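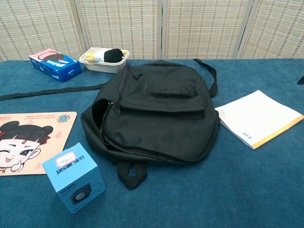

Currency Exchange Costs for Students Going Abroad
Project report, Girstead College, Introductory Economics
Author: T. Alipour

Our group looked at what it costs to change dollars into euros before a study trip. We compared 9 places that sell foreign cash in Girstead, including two banks, the Nikley exchange counter and the Grevik travel office. Each one was asked for a price on the same amount at 10 a.m. in March, for 8 business days in a row.

The posted rate was a poor guide to the final cost. Nikley charged no fee but gave fewer euros per dollar. Grevik had a better rate and added a flat fee, so it only made sense for larger amounts. The gap between the best and worst quotes on one day was up to 30 dollars.

We also sent a short survey to students who had traveled, and 76 replied. Most had changed their money at the airport and did not remember the rate. Few had asked their bank first.

One weakness is that we only asked about cash. Card fees depend on the bank and we ran out of time to collect them. The euro also moved very little during our test, so we can't say how the sellers react to a big swing.

Last updated: April
Shares: 8 | Comments: 0
© Girstead College Economics Projects | Contact | Back to top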